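Setting and Clearing a Small Table: What Gets in the Way
Group project report, Household Studies
Group members: Xinyi Qin, Yanling Cao, Wenjie Hao, Jinfeng Xiao

Background

Our group looked at how a small table is laid and cleared when it also has to serve as the worktop. Many students in the Tustonton flats have one surface for everything. They prepare food on it, eat on it and do their reading on it, and the toaster oven usually lives at one end because there is nowhere else near a socket. We wanted to know which objects cause the most trouble when a meal is put out and taken away again, and whether small changes in the layout make a difference.

The project ran until December. We had a budget of 2,150 for crockery, mats and storage, and we did not spend all of it. The tutor for the module was Jiahui Jia.

How we worked

We used 16 layouts. In each one the plate had to go from its storage place to the eating place and back again. The person doing the task said aloud when something was in the way, and a second person wrote it down. Wenjie kept the notes in the morning and Yanling took over after lunch. Every layout was tried twice, once by someone who knew where things were and once by someone who did not.

The storage boxes came from Brakach and the mats from a shop called Luo. We chose flat round plates because they are what most people in the flats own. Bowls and mugs were left for another group.

A plate that lies flat is awkward to pick up. On a hard tabletop the fingers slide along the rim and push the plate away before they get under it. On a mat the plate stays put, so one side can be lifted first and the rest follows. This was the clearest thing in our notes and all of us noticed it early. 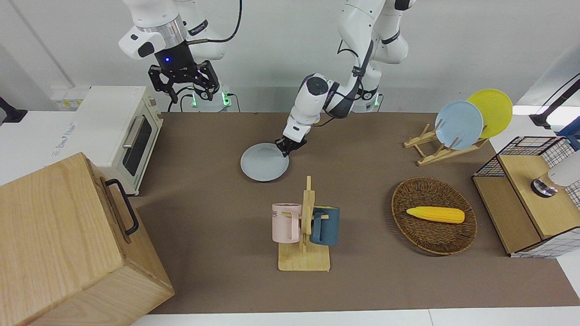
Does a large mat make a small table harder to use?
It makes the table easier to use for plates and slightly harder to wipe down. Crumbs collect along the border where the mat stops, and the mat has to be lifted to get at them. We thought this was a fair exchange, although Xinyi disagreed and would prefer two small mats.

Storage beside the oven

A box is useful for keeping cutlery and cloths together, but it takes up room in front. In five layouts we stood the box close to the toaster oven. People then had to move it before they could open the oven door fully, and they often put it down on the eating area, where it stayed. Turning the box so that its handle pointed away from the oven helped a bit. Putting it on the floor helped more, but then people forgot about it and left the cloths on the table.

We also tried a tall narrow rack made by Vundov. It took up less of the table and held the plates upright, which made them easier to grip. It tipped over when only one side was loaded, so we stopped using it after 2 layouts.

Problems with the method

The testers were all members of the group or their flatmates, so by the end everyone knew the plates well. We did not time the tasks, and Jinfeng thinks we should have. The comments were written down in different styles and some of them were hard to compare afterwards.

Recommendations

For a single table of this kind we suggest one large mat in the middle, with the oven at the back and its door kept clear. A box should stand where it can be opened without being moved. Plates should go down near the centre of the mat, with enough space on one side for a hand to reach the rim. If the table is also used for reading, the mat can be rolled up and stored behind the oven once the oven has cooled.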